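Ticket 1684 – Flaltska two-arm evaluation kit, left gripper loses drawer handle during pull
Status: Open, waiting on vendor
Product: Flaltska bench kit, trial unit
Opened by: Gervasio Figueroa, Kosell
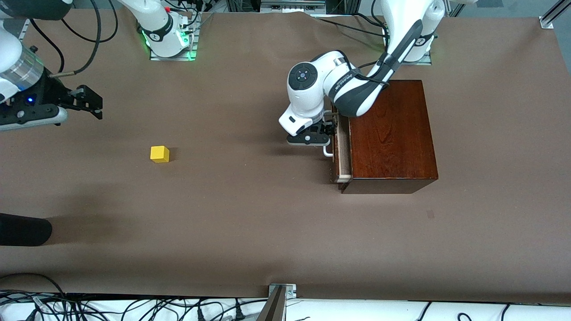
Problem
The task is the drawer-and-block routine from the Stormont task pack. The left arm takes the handle, pulls the drawer open and holds it. The right arm picks up the yellow cube and drops it in. On our unit the left gripper often lets the handle slide out before the drawer reaches full travel. The software doesn't notice and reports "grasp held", so the right arm goes ahead and drops the cube on a half-open drawer.

Frequency: 84 failed pulls out of 752 logged. All of them are on the left arm. Picking and placing the cube has given us no trouble.

Setup
Stock gripper fingers, no pads. Controller settings as delivered, apart from pull speed. The handle is a bent metal bar and quite thin. Brown paper over the tabletop, clamped at the front edge.

Log
9:10 – Re-ran the left arm calibration from the kit menu. Passed. Slip still there on the next batch.
9:45 – Raised grip force by 2 steps. Fewer slips, but the wrist now stalls sometimes at the start of the pull. Put it back.
10:30 – Cut pull speed to half. No real change.
11:15 – Checked whether the box was moving with the pull. Marked the corners on the paper in pencil. It stays put.
1:20 – Opened and closed the drawer by hand. Runs freely, no sticking.
2:05 – Moved the grasp point closer to the middle of the handle. Best result so far, but the offset is lost every time the task is reloaded.

Vendor reply (Alexiou support)
Please send the controller log and confirm the firmware version. The grasp offset should save with the task file. We also sell ribbed fingers for thin handles and can quote for a set.

Our reply
Log and version sent. The offset does not save here – we tried it from both the menu and the task editor. We'd like to try the ribbed fingers on loan before buying. The false "grasp held" report needs its own fix, whichever fingers are on.

Next step
Trial period ends in September. Purchase is on hold until the offset and the grasp report are sorted out. Alexiou to confirm the loan set and a firmware date.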